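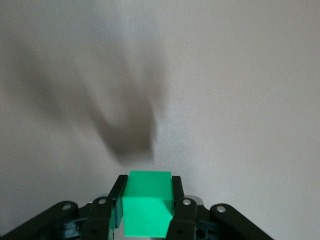

Figure 3. Wrist camera view during a demonstration, with the green cube held between the two fingers and the shadow of the arm on the wall.

3.2 Collection of demonstrations

All demonstrations were recorded by teleoperation in our laboratory at Kinisard. The operator moves the arm with the Diter hand controller and sees only the wrist camera stream, so that the person and the policy receive the same information. We collected 100 episodes with the cube task. After review we kept 85 of them for training. An episode was removed when the operator stopped for a long time or when the joint log had missing values.

The background was kept plain, but we did not try to remove shadows. In Figure 3 the dark area on the wall comes close to the upper edge of the cube. In an early version of the Troltix labeling tool, such areas were sometimes marked as a second object. We therefore corrected the masks by hand in 8 episodes. The grasp label is set from the finger position and not from the image. The lamp was moved between sessions, and its position is stored with each episode.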